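Cokent Mini Electric Cooking Pot: Three Weeks of Dinners for One

Posted by Nayara Vieira, 31 March 2024

I bought the Cokent at the end of February, after my stove lost its second burner and I decided I would sooner learn to live with one small appliance than talk to my landlord again. It's a little electric pot with a glass lid, a loop handle and a dial. Mine is the color of a mint that has been in a coat pocket since last winter. They call it green.

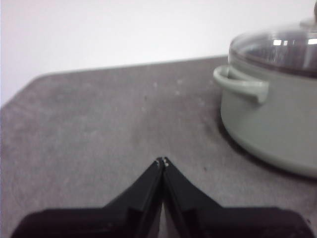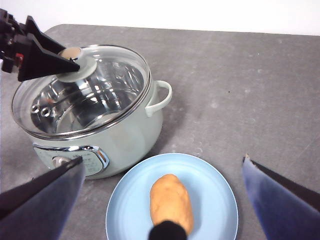

Let's start with size, as the listing is coy about it. It makes dinner for one hungry person, or for two people who had a late lunch. Ramen fits if you break the block in half first. A whole ear of corn doesn't fit at all, and I stood there with it for longer than I'd like, turning it to different angles.

The control is a single knob. Low is a setting for keeping soup warm while you look for a spoon. High is a setting for everything else, including several things you didn't want on high. In between there's a medium, printed so faintly that I found it by feel in the second week. The markings on the panel in general are the pot's worst feature. They're small and faint on a pale background, and in my kitchen in the evening I may as well be tuning a radio. I put a dot of nail polish at medium and we've been fine since.

The chrome trim around the panel collects fingerprints like a hobby. The matte body doesn't, and wipes down with a damp cloth, even after the lentils.

About the lentils. Any pot this small will boil over if you turn your back, and the domed lid only postpones it. What the glass does give you is a decent view of trouble on its way. The lid knob stays cool enough to grab barehanded on low and medium. On high I use a dish towel.

The steamer insert is the part I expected to throw in a drawer and it's the part I use most. Eggs, broccoli, frozen dumplings – all good, all with rice or noodles going underneath if you keep the water level sensible. Dumplings will weld themselves to the steel unless you put down a cabbage leaf. Seven fit in mine without touching, six if they're the fat kind.

I had an Amaral pot before this, the tall one with the nonstick coating, and the coating started leaving home within a year. The Cokent is bare stainless inside, so there's nothing to peel, and rice sticks to it with real conviction. Soak it for 17 minutes (I timed it once, it was a slow evening) and it lets go. My sister has the Testar, which has a timer and a beep. The beep can be heard from the street. I'll take the dial.

The handle is comfortable and big enough for my whole hand, though a full pot is heavier than it looks and I'd like a second grip on the other side. The cord is short. I ended up moving the toaster, which led to moving the bread, and now the bread lives on top of the fridge and I need a chair for breakfast.

Also, the manual says to run it with plain water 3 times before cooking. I did it once. The first batch of noodles tasted slightly of warehouse, so do as you're told.

I'd buy it again for a dorm, a studio, or any kitchen with an ongoing burner situation. For a family of four, get the bigger Erham and a longer counter.

Four stars. The missing one is for the printing on the panel. If the nail polish wears off I may be back to take another.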